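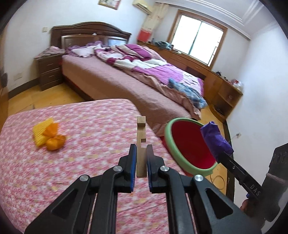
A pink floral sheet, and a busy one at that.

I'm going to say it: matching bedding is overrated. Every December the catalogs show up with those calm oatmeal beds, everything the same shade, nine pillows stacked like a hotel lobby, and every December I feel a little guilty about my own linen closet. Then I get over it!

My grandmother put big loud flowers on every bed in the house (roses with stripes, daisies with plaid, whatever was clean) and I slept better there than I ever have in a beige room. A patterned sheet forgives you. Coffee drip? Looks like a petal. Wrinkles? Who's going to spot them?

My friend Nkechi Bashir disagrees with me completely. She bought a plain gray set from Hultent for $398, and now she won't let the dog in the bedroom or eat toast under the covers. For that money I'd want the sheets to serve the toast.

So buy the clearance florals, the ones with the wrong pillowcases. Mix them up, wash them until they go soft, and let the catalogs pile up by the door. Mine are still there from last winter.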